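How to write a match report for your club's website

You went to the game, you stood in the drizzle, and somebody has asked for "a few lines" by Monday. Writing up high school or club football is easier than it looks, provided you start before kick-off and don't trust your memory, which will be useless by half-time.

1. Get the names first

Ask both benches for a team sheet while everyone is still in a good mood. Check the spellings. Parents will forgive a great deal, including your opinion of the back four, but they will not forgive a missing letter. When Gusent played Stornby in the cup I put the wrong brother down as scorer and heard from the whole family, grandparents included.

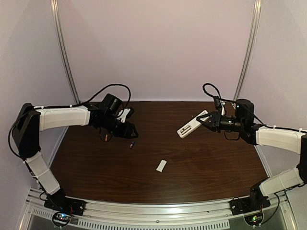
Write the numbers beside the names and leave a wide margin for goals, cards and substitutions. Do it at home on a proper table if you can get the sheets early. A plain dark brown top with the wood grain showing is a fine thing to spread paper on, and much kinder to handwriting than your knee. Then fold the sheet once and keep it in an inside pocket.

2. Take notes you can read later

Note the minute, the player and what happened. "19 – header, corner from left" is plenty. You don't need every throw-in. If you use a voice recorder, speak up, and remember that the people next to you can hear what you think of their son.

Carry two pencils. Pens give up in the rain, usually at 1-1.

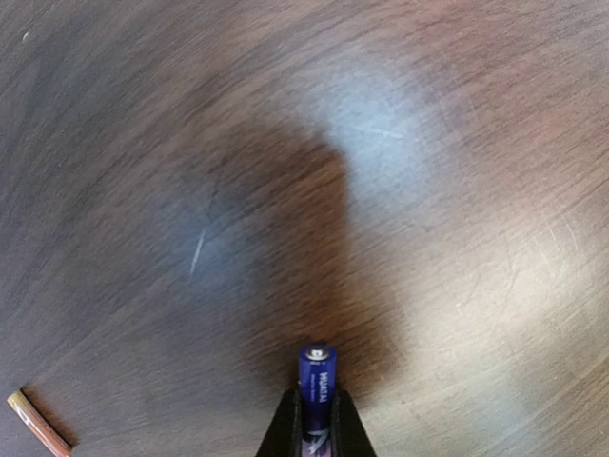
An AAA battery, held upright.

3. Grab a quote

Catch the manager within ten minutes of the whistle. Ask one question that can't be answered with "the lads gave everything", such as why the left winger swapped sides. You will still be told that the lads gave everything, but you'll have tried.

Read the quote back before you leave. Tidy up the ums, leave the meaning alone, and don't improve the jokes.

4. Put the score near the top

Your first sentence should say who won, by how much and where. Compare these:

"It was a bright but breezy afternoon at Lacson Road as two proud sides lined up."

"Stornby threw away a two-goal lead at Lacson Road and lost 3-2 to a header in the last minute."

The first one is how I began every report for a whole season. The weather can go further down, or in the bin.
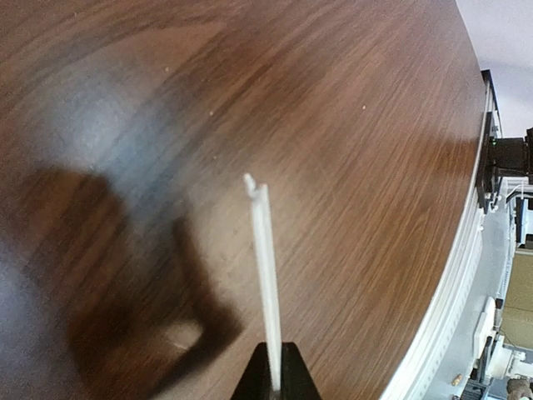 After the score, give the moment that decided it, then go back and tell the rest in order. Skip any stretch where nothing happened. "Zestley had the better of the next 30 minutes without troubling the keeper" covers a lot of dull football and offends hardly anyone.

5. Keep it short

Aim for 300 words. A cup final may have more, a goalless draw in February should have fewer. Use "scored" as often as you need to. Players who "notch", "bag" and "net" in the same paragraph sound as if they've been shopping.

6. Check it and send it

Count the goals in your report and make sure they match the result. Check the date of the next fixture too. Then send it the same evening, before the manager rings to explain what really happened.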